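En defensa de la versión

Por qué las canciones ajenas siguen siendo el mejor sitio para conocer a un músico 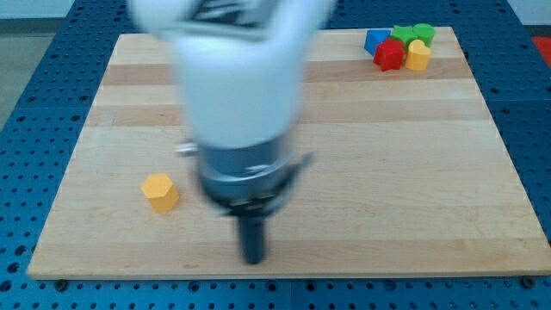 Llevo toda la primavera escuchando versiones y no pienso pedir perdón por ello. Hay una idea muy extendida entre la gente que escribe de música, y también entre bastante gente que la hace, según la cual grabar canciones de otros es lo que uno hace cuando se queda sin las propias. Un disco de versiones sería un recreo, una manera de cumplir contrato. Yo creo justo lo contrario y, después de ver a Kofi Dramani y su cuarteto en el teatro de Bolov, lo creo con más ganas que nunca.

Dramani toca la guitarra y canta poco, casi siempre cuando ya has dejado de esperarlo. Esa noche tocó 90 minutos y solo dos de las piezas eran suyas. El resto eran boleros, una nana, un par de temas de baile que en su casa sonaban en una radio con la antena torcida (lo contó él, muerto de risa) y una balada que todos los que estábamos allí habíamos oído mil veces en bodas. ¡Y qué balada! La llevó a un compás de tres por cuatro, quitó la introducción entera y empezó directamente por el puente, así que tardamos casi una estrofa en reconocerla. Cuando llegó el estribillo hubo un murmullo en la sala que todavía me pone la piel de gallina.

Eso no se puede hacer con una canción nueva. Con una canción nueva el público está ocupado en entenderla: de qué va, cómo sigue, si le gusta. Con una conocida ya tiene hecho ese trabajo y puede dedicarse a escuchar al que la toca. Oye el acorde que ha cambiado, la sílaba que llega tarde, la nota que falta. Para mí es el momento en que mejor se ve a un intérprete, mucho más que en sus propias composiciones, donde no tenemos con qué compararlo.

Me dirán que hay versiones perezosas. ¡Claro que las hay! A montones. La canción de moda con una guitarra acústica y la voz susurrada, el mismo arreglo con medio tono menos, el disco navideño que suena igual que el de hace diez años. También hay canciones originales perezosas y no por eso pedimos que la gente deje de componer. Lo que me molesta es el doble rasero: a la versión mala se le reprocha ser versión y a la canción mala se le reprocha, como mucho, ser mala.

Pienso mucho en Wumpini Osei, que lleva media vida acompañando a otros al piano y que en mayo publicó por fin un disco a su nombre, «Trostov», con el pequeño sello Drurnow. Son canciones que aprendió en coros, en bares y en una academia donde daba clase a niños, y ninguna la escribió ella. La primera tirada fue de 300 copias y voló. Yo conseguí la mía de milagro, porque un amigo había pedido dos y se apiadó de mí. La he puesto tanto que mi vecina ya tararea la cara B en el ascensor – y eso que es una mujer a la que solo le había oído hablar de goteras.

En ese disco hay un tema, el cuarto, en el que Osei toca la melodía sola con la mano derecha durante un minuto largo. Sin acordes, sin pedal, con algún silencio que da un poco de vértigo. Es una canción infantil, de las que cualquiera sabe tocar con un dedo, y de pronto entra la izquierda con una armonía oscurísima, casi de iglesia, y ya no hay forma de volver a oírla como antes. Si eso no es autoría, que alguien me explique qué es.

Además, la versión es la manera más vieja de hacer música. Antes de que hubiera discos, las canciones viajaban así, de boca en boca y de orquesta en orquesta, y cada uno les dejaba puesto algo: una estrofa picante, un final más lento, un cambio de tono para que llegara la soprano. Las verbenas de mi pueblo funcionaban igual y allí aprendí yo media historia de la música popular sin saber quién había firmado nada. A muchos originales he llegado después, por curiosidad, tirando del hilo. Algunos me han encantado y otros, lo confieso, me parecieron peores que lo que tocaba aquella orquesta con el bombo parcheado.

Por eso me alegra tanto que las salas pequeñas estén volviendo a programar noches de repertorio. El Sarıgül, donde antes era impensable anunciar un concierto sin la palabra «estreno» en el cartel, ha empezado a dedicarles una noche al mes, y la última que vi estaba hasta arriba, con gente de veinte años sentada en el suelo al lado de señores con el abrigo en las rodillas. Se cantó bastante. Un contrabajista pidió silencio para una introducción y se lo dieron a medias – creo que le gustó más así.

A los músicos que empiezan y me preguntan si deben esperar a tener diez temas propios para salir a tocar les digo siempre que no esperen. Que cojan la canción que les hacía llorar con quince años, que la desmonten entera sobre la mesa de la cocina y que salgan con ella. Y que me avisen, por favor, que yo voy.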